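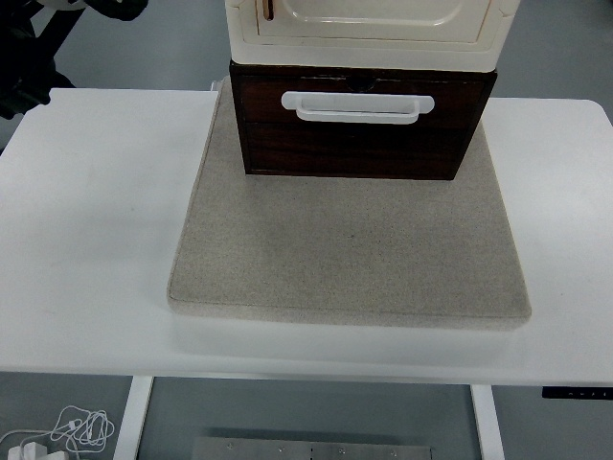
Drawer task, the view from the head camera. Wooden unit on the pad, cream container on top.

1/ Posting a few notes on our student project this term. There are four of us, and the job is to get a two-armed robot to pull a small drawer open by its handle, let go, and push it shut again. Máté Pintér looks after the arm control. I do the data and most of the typing.

2/ The project is called Nivell. The name was on the form before any of us joined and we have kept it.

3/ We teach by demonstration. One person drives the arms, another resets the table and writes the log. As of this afternoon we have 1,241 recordings, of which 1,167 are usable. The rest went out for bad timestamps or because the driver gave up halfway.

4/ The handle is white plastic, a plain bar with rounded ends. It sticks out far enough for the fingers to get behind it. The first one we tried was a small round knob and the gripper kept sliding off, so Máté changed it in January.

5/ The pad under the unit is there for grip. On the bare tabletop the whole box came forward with the drawer. It still shifts a bit if you pull at an angle.

6/ The container on top adds weight, and it also gives the model something to ignore. We run sets with it and sets without it. Mixed training has done better so far than either kind alone.

7/ Table height matters more than I expected. It is a sit-stand desk and someone had lowered it between two sets. We lost 20 recordings before we compared the images. The height now goes in the log at the start of every set.

8/ Results from the last test: 56 per cent of tries opened the drawer fully. Closing is easier and we have stopped testing it every time. Most failures are the fingers coming down just above the handle.

9/ Mirko Benedetti, who supervises us, wants the same test with the unit turned slightly to the left. We have no recordings like that yet. Máté and I are doing the first set tomorrow at 10 am.

10/ A couple of people asked about the code. It is messy, and the part that reads the logs only works on our lab machine. I will post a link in this thread once that is fixed.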